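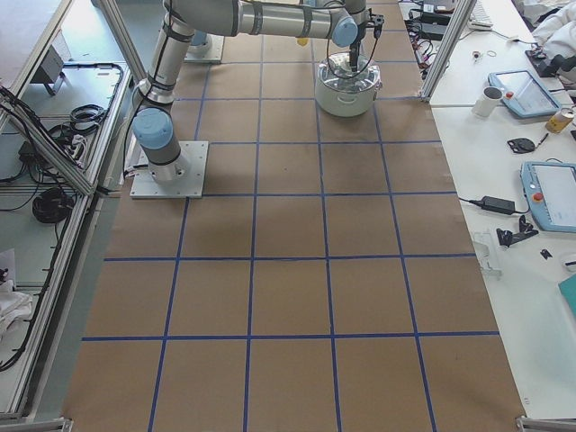
Cookware check, Laltstead, Room 16
Inspected by Heike Petersen, April

1. Pot handles tight. PASS. Sepp has been at them with a screwdriver again.
2. Work surface covered. PASS. Brown paper, taped in blue. Any neater and we'd have to frame it.
3. Mugs kept off the desk. FAIL. See last month. See the month before.
4. Lids free of chips. PASS, with comment.

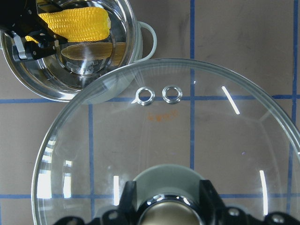
Lids are my weak spot, and Raimonds Org knows it. He wants all 3 replaced; I say a glass lid earns its keep until it chips. The one lying by the corn pot has two metal-ringed vents, and those go on the list — poke them clear before every boil. The orange marking on the glass is too small for me to read, so I have not obeyed it.

5. Form 3033 signed. PENDING. Raimonds has the pen.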